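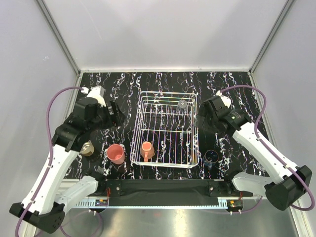

Pessoal, abro o tópico porque a discussão volta sempre ao mesmo: as máquinas já dão conta de tarefa de casa ou não? Eu acho que estão mais perto do que se diz por aqui, e louça é o caso que eu usaria pra convencer alguém. Olhem a caneca laranja emborcada no canto do escorredor, fundo pra cima, e do lado de fora a rosada ainda de boca pra cima. Pra guardar essa segunda, o braço tem que pegar, virar e soltar sem bater no arame. A gente faz isso pensando no jantar, mas pra dois braços é um problemão – e mesmo assim já vi fazerem direitinho!

tampa_de_panela
Vi fazerem também, em vídeo acelerado. Quero ver às dez da noite, com a pia cheia de gordura e uma frigideira em cima de tudo. Na padaria onde trabalho instalamos uma linha da Wikari pra empilhar formas, 368 por turno. Funciona que é uma beleza, só que a forma é sempre a mesma e chega sempre no mesmo lugar. Mudou o fornecedor em janeiro, a borda veio um pouco mais alta e foram 3 dias parados.

cravo_e_canela
O vidro me preocupa mais que a caneca. O copo transparente lá no canto de trás do escorredor deixa ver a mesa e os arames através dele, imagina uma câmera tentando achar a beirada daquilo. E a mesa ainda por cima é preta cheia de veio branco. Eu mesma já derrubei copo na minha bancada por não enxergar rsrs

marceneiro_zl
Discordo do tampa. Na oficina uso um braço da Mikuš pra lixar tampo e ele pega peça torta, peça fora de posição, tudo. Não é perfeito, mas aprendiz também não é. Agora, encaixar gaveta eu não deixo, não.

tampa_de_panela
Lixar tampo é uma superfície só, marceneiro. Cozinha tem de tudo misturado. E quem limpa o braço depois? Porque respingo de óleo em junta e cabo eu conheço bem.

marceneiro_zl
Aí concordo, pó de madeira já me dá trabalho. Passo ar comprimido todo dia.

quintal_da_vo
Alguém sabe de preço? O aspirador da Tastance que comprei me custou 270 e engancha no tapete da sala. Se um aspirador me dá essa canseira, dois braços em cima da pia eu dispenso por enquanto. Lavo 38 peças num almoço de família e ainda converso com a minha irmã.

cravo_e_canela
Quintal, levanta a franja do tapete com fita dupla face, o meu parou de enganchar. Eu pagaria por um que só guardasse a louça, viu? Lavar eu até gosto, guardar eu detesto.

Voltei. Tampa, ponto justo sobre a frigideira, eu estava pensando só em copo e caneca. Mas continuo achando que guardar louça vem antes de dobrar roupa – lençol de elástico nem eu sei dobrar! Marceneiro, esse teu braço da Mikuš troca de lixa sozinho ou tu troca na mão?

marceneiro_zl
Na mão. O troca-lixa é vendido à parte e achei caro.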